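Lulavis hand-held gripper kit: your questions, our answers

Last updated 17 September 2019

Readers keep asking whether the Lulavis is worth hiring or buying. We have no deal with Skemex, who make it, and we paid for ours.

What do you get for the money?
One gripper with two fingers, a camera to sit behind them, a cable and access to the Ticona software. The kit costs £184 a month to hire. The brochure calls this "everything you need to teach a robot". You will also need a computer, plenty of disk space and somebody patient.

Do the fingers last?
Skemex says the covering is good for 3,000 grips. We would like to know what they were gripping. The blocks underneath seem solid enough, but the covering is the part that touches your goods, and on ours the left one is the worse of the two. 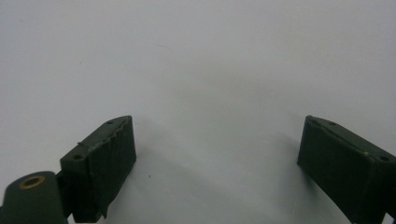 Fingers open. Note the creased strip along the top of the left one.

Can I replace the covering myself?
Yes, if you buy the Skemex pack, which holds 6 strips and costs £59. We think that is steep. Ask for the fitting instructions before you order, as ours came without any.

Does a worn edge matter?
Skemex told us it is "cosmetic". Perhaps, for boxes and bottles. We would not want a ragged edge near thin film or loose thread, and we have seen no test results that settle it either way.

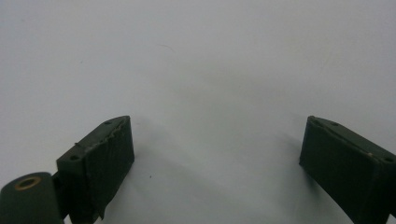

Frayed upper edge on the left pad; the right has a smoother edge.

Will it work with my Prorkton arm?
The sales page says "compatible". The manual says you need an adaptor, sold separately, and the one promised for March is still not listed. Get the answer in writing.

Is the camera view any good?
You get both fingertips and the gap between them, so fine for small items on a plain surface. Anything tall is likely to fill the view.

Should I hire or buy?
Hire, for one month, and use it on your own goods. Look at the pads when it arrives and again before you send it back, and keep your own pictures. The hire terms let Skemex charge for "excess wear" and don't say what that means.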